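Office Safety Inspection – Second Floor, Rennie Building

Tenant: Gallell
Inspected by: Efthymia Rallis
Accompanied by: Finlay Baird, office manager
Period: March, start 9:15 a.m.
Floor area covered: 2,806 sq ft
Workstations: 38
Previous inspection: September

Ratings used: OK = acceptable. ACT = action needed, see comment. N/A = not applicable. Comments are entered for every ACT item and for OK items where the condition may change before the next inspection.

1. EXITS AND ROUTES

1.1 Exit doors open fully and without a key – OK
East stair door is stiff in the last few inches of travel. It opens with one hand. Hinges to be greased at the next maintenance call.

1.2 Aisles clear to full width – ACT
Flattened cartons stacked against the wall outside the copy room. They narrow the aisle at the point where it turns toward the east stair. Remove the same day. The recycling pickup is weekly, so cartons need to go to the ground-floor cage in between.

1.3 Exit signs lit – OK
Both signs lit on normal power and on the test button. The sign by the west stair has a cracked cover with no missing pieces.

1.4 Emergency lights – ACT
Unit over the kitchen door went dim after a few minutes of the test and did not recover. Replace the battery. Other units held for the whole test.

1.5 Evacuation plan posted and current – ACT
The plan by the elevator still shows the old partition between the meeting room and the sales area. The partition was taken out over the winter. Redraw and repost at both stairs.

2. FIRE EQUIPMENT

2.1 Extinguishers mounted, sealed, in date – OK
Tags checked. The kitchen extinguisher is due for service before the next inspection.

2.2 Access to extinguishers – ACT
A coat stand has been placed in front of the extinguisher by reception. Same finding as in September. Baird will have a floor marking laid so that the space is not used again.

2.3 Clearance below sprinkler heads – OK
Top shelf of the archive room is at the limit. Do not add another row of boxes.

2.4 Fire doors close and latch – ACT
Archive room door does not latch unless pushed. Closer arm is loose at the bracket. Wedge found on the floor behind the door and removed.

3. ELECTRICAL

3.1 Panel accessible and labeled – OK
Labels are typed and legible. Circuit 20 is marked "spare" but feeds the outlet behind the water cooler. Correct the label.

3.2 Power strips – ACT
One strip plugged into another under the desks along the north wall. Both are Kunby six-outlet units, in good condition. The fault is in the arrangement. Have an additional wall outlet installed, or move the printer to the opposite side where an outlet is free.

3.3 Cords and plugs – ACT
Desk fan in the accounts area has tape over a nick in the cord. Taken out of use during the inspection. Dispose of it; do not re-tape.

3.4 Space heaters – OK
None found. Staff were reminded by email in the fall that personal heaters are not allowed on this floor.

4. WORKSTATIONS

The workstation section was done by walking the floor and speaking to whoever was seated. It does not replace the individual self-check form, which was returned by almost 20 people at the time of writing. The remaining forms should be collected before the report is closed.

4.1 Chairs adjustable and undamaged – ACT
Two chairs do not hold height. Both are of the older type with the gray base. Tag them and take them off the floor. The Zevero chairs bought last year are all in working order, although most were found at the height they were delivered at. A short demonstration of the levers is recommended.

4.2 Screen height and distance – OK
Laptop users without a separate screen have been given risers. Where reading glasses are worn, a slightly lower screen is acceptable and was left as found.

4.3 Keyboard and mouse position – OK
Forearms should be close to level, with the wrist straight and the mouse within reach of a relaxed elbow. Padded rests are for pauses between movements. Continuous pressure on the underside of the wrist while moving the mouse should be avoided.
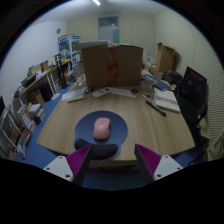

Where a keyboard with a number pad pushes the mouse too far to the right, a compact keyboard can be requested from Baird. Left-hand use is also an option for anyone with soreness on the right side, and needs nothing more than a settings change if the mouse has an even shape.

4.4 Legroom – ACT
Personal boxes and shoes stored under several desks in the sales area. Knees and feet need free space to the back of the desk. Lockers are available by the west stair and are mostly unused.

4.5 Glare and lighting – ACT
Blinds on the south side are stuck in the half-open position at one window. The person seated there has turned the screen sideways to avoid the afternoon sun and now sits twisted. Repair the blind first, then reset the desk.

5. FLOORS, STORAGE AND KITCHEN

5.1 Floor surface – ACT
Carpet tile lifting at the meeting room threshold. Trip hazard. Tape as a temporary measure and reglue within the week.

5.2 Shelving fixed to wall – OK
Anchors checked by hand. No movement.

5.3 Step stool available – OK
Stool is in the archive room. Rubber feet are worn but still grip.

5.4 Kitchen – ACT
Descale the kettle. Refrigerator gasket is split along the lower edge. Cleaning spray was stored on the same shelf as the coffee and has been moved to the cupboard under the sink.

6. FIRST AID AND RECORDS

6.1 First aid kit stocked – ACT
Eyewash out of date. Small bandages nearly gone. Restock from the list inside the lid.

6.2 Trained first aiders – OK
Names on the notice match the current staff list.

6.3 Incident log – OK
One entry since September: a minor burn at the coffee machine. Entry complete and signed.

Priority items, to be closed within five working days: 1.2, 1.4, 2.2, 2.4, 3.2, 5.1. Other ACT items to be closed within the month. Baird to return this sheet with completion dates in the margin.

Inspector: E. Rallis
Received: F. Baird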